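How to keep a shelf of cleaning bottles in order

A shelf of cleaning supplies gets messy faster than most others. The bottles are heavy and people tend to grab whichever one is closest. The same few habits work for a utility closet, a laundry room or the stock shelf in a small shop.

Start with the shelf itself

Take everything off one tier at a time. Wipe the shelf with a damp cloth and a drop of dish soap, then dry it before anything goes back. Old detergent drips turn to glue, and a bottle set down on one will tear its label or tip when you pull it.

Check the bolts while the shelf is empty. On steel shelving they work loose over the months. I go over mine in January with a hand wrench and don't think about them again until the next year.

If your shelf is adjustable, set the tier height by the tallest bottle plus a hand's width. You need room to lift a bottle up and over the front lip without knocking the cap on the shelf above.

Line up by kind, front to back

Put one kind in each row, running from the front edge to the back. Three or four bottles deep is plenty. With rows like this you can see every kind you have from the front, and a gap tells you what is running low.

Color makes this easy. Many disinfectants come in the same shape of bottle with a different color for each scent or type, so keep blue behind blue and green behind green. Read the label before you put one back, though. An antiseptic liquid and a floor cleaner can look a lot alike from three feet away.

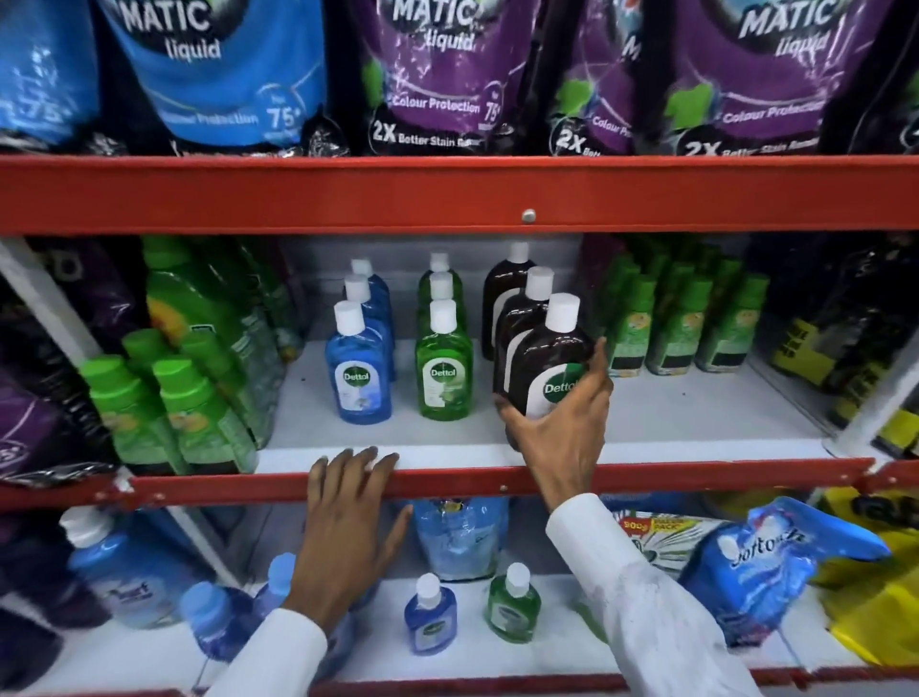
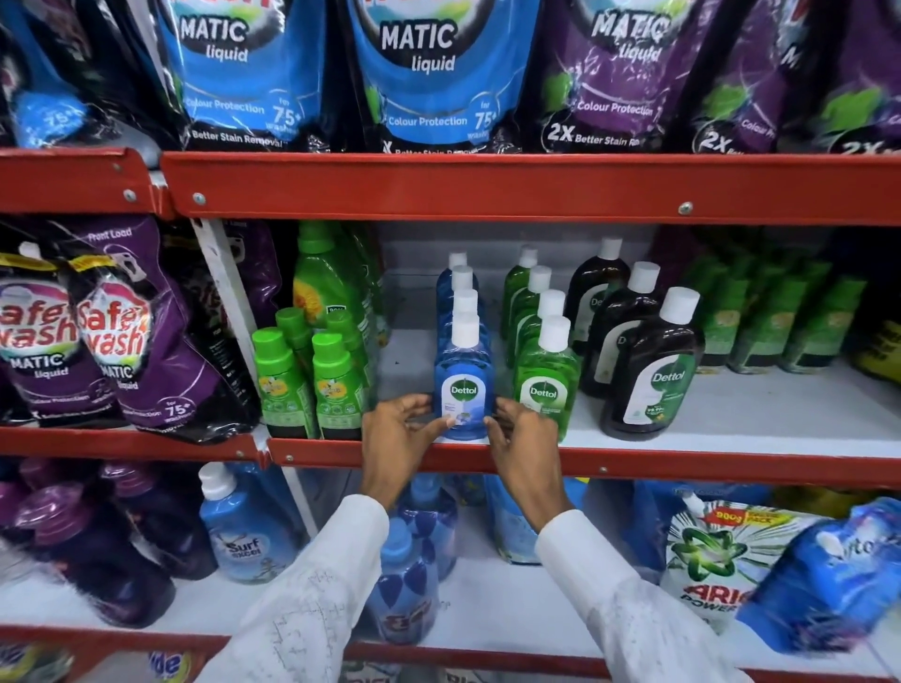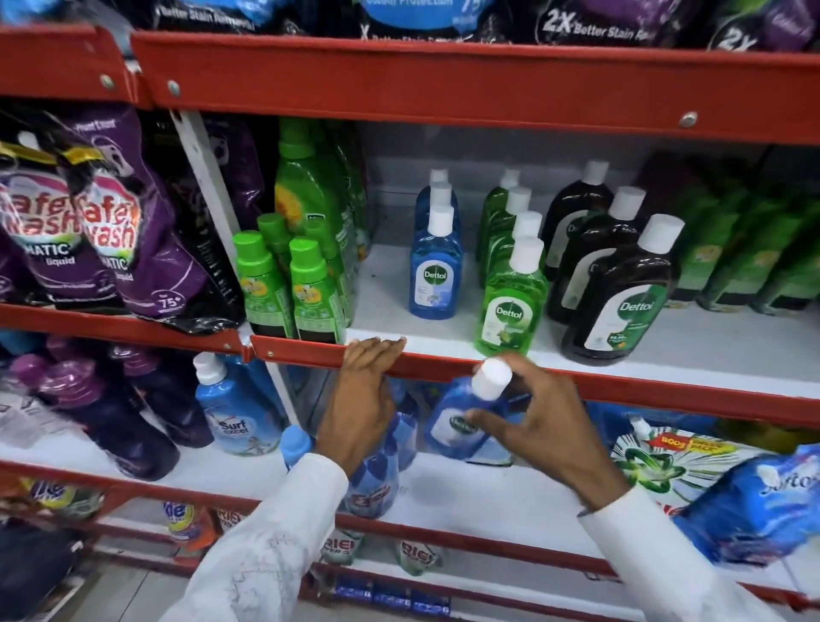

Dettol bottles in single-color rows on the middle shelf, with refill pouches on the tier above.

Moving bottles without knocking the row

Use one hand on the bottle and rest the other on the shelf edge. It keeps you steady when you are leaning in, and you are less likely to catch the next row with your sleeve. For a big bottle use both hands. Lift straight up, then out.

New bottles go in at the back. That means pulling the row forward first, which takes a minute, but otherwise the oldest one sits against the wall for years. Write the month on the cap with a marker if you buy in bulk.

Refill pouches

Pouches don't stand well once they have been opened. Full ones can stand if you pack them close together with something solid at the end of the row. If you have a rail, hang them. Opened ones I keep in a Lesska bin, spout up, with a clip over the top - any straight-sided plastic bin will do the same job.

What not to keep together

Bleach gets its own tier, away from ammonia and anything acid such as descaler or toilet cleaner. Put it low so a leak can't run down onto something else. Keep all of it out of reach of children, even if that means giving up the handiest shelf.

Leave products in the bottles they came in. If you must decant dish soap into a smaller bottle, 200 ml is a good size for the sink. Label it the same day.

Once a month

Turn all the labels to face front, wipe the caps and look under each row for drips. Mine takes 18 minutes.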